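Home Browse issues Subject areas For authors Sign in
Search this journal Search Advanced search

4. What gets left on the floor: small litter in guest bedrooms

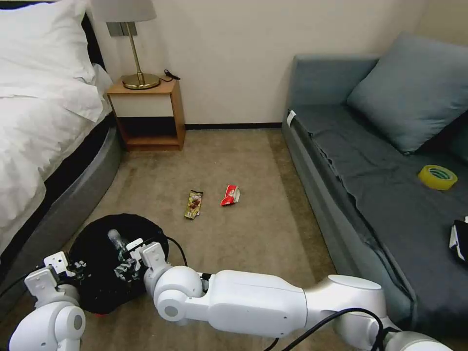
Figure 1. A guest bedroom at Lurkach, with two crumpled snack wrappers on the carpet between the bed and the sofa.

I started this part of the work thinking I would be writing about beds. Beds take up most of the time in any guest room, they are what the rotas are built on, and they were what the people I spoke to wanted to talk about first. But once I'd spent a few mornings at Lurkach, and then a longer stretch at Onumar, I kept coming back to my notes on the floor, and in particular to the bits and pieces that end up on it: wrappers, tissues, the odd ticket, those little plastic tags from new clothes. I call all of this "small litter" in what follows, mostly for want of anything better. Nanayakkara uses "stray waste" for much the same thing, but that includes whatever has missed the bin by a few inches, and I wanted to keep those two apart.

The rooms I looked at were nearly all of one type, with a bed, a nightstand and a lamp at one side, some kind of sofa or daybed at the other, and a strip of carpet between (see Figure 1). I ended up calling that strip the aisle. It's where people walk, obviously, but it is also where they stand about, unpack, sit on the edge of the bed to take their shoes off and eat crisps at eleven at night. Everything happens in the aisle! So I suppose I shouldn't have been surprised that it was where most of the litter turned up, and yet I had gone in expecting to be on my hands and knees looking under things.

I made notes on 300 rooms across the two houses, always before anyone had been in to tidy, and always from the doorway first and then from inside. I did it in that order so I could compare what a person notices on opening the door with what they find once they're properly in the room. A bright wrapper on a beige carpet tends to be noticed straight away. Brown and gold ones are another matter, and I missed several of them from the door myself, even when I was looking (which was a bit humbling). Pale scraps of tissue near a trailing duvet were the worst of all. I found 8 rooms in which I'd written "floor clear" at the door and then had to cross it out.

That brings me to the bedding. Where a duvet hangs down nearly to the carpet, it makes a sort of curtain, and things get behind it. The cleaners all knew this. Several of them told me they throw the bedding back up on to the mattress before they do anything else, even if they mean to leave the bed till last, and I now do the same at home. Others strip the bed first and pick up afterwards, on the grounds that more bits fall out of the sheets anyway. I have gone back and forth on which is better. Picking up first means you aren't treading on things, or dragging a sheet over them and pushing them somewhere new, but you do have to bend down twice.

Bending came up a lot, actually more than time did. One woman at Onumar kept a tally for me over a week in October and reckoned the picking up tired her more than the vacuuming. The Fukell guide to room care, which both houses use as their starting point, gives the job a single line: "remove loose rubbish". It comes after the bins and before the dusting, and I met no one who did it at that point. They did it as they walked in, or as they passed, with a bag hooked over the wrist.

I then asked 5 cleaners to talk me through a room while they worked, and here the type of litter mattered more than I had thought. Food wrappers were dealt with at once and without comment. Paper slowed people down. A receipt might be wanted, and so might a scribbled note, so these went on the nightstand or the desk if the guest was staying on. Crumpling seemed to be the test. If something had been scrunched up it was rubbish, and if it was flat it was probably somebody's. I rather like this as a rule, although 3 of the 5 could tell me about a time it had let them down.

I haven't tried to say anything about why guests drop things in the first place. I did ask a few of them, and the answers were polite and not much use. What I can say is that bins were often a good way from the aisle, tucked beside a desk or in the bathroom, and I come back to where bins are put in the next section.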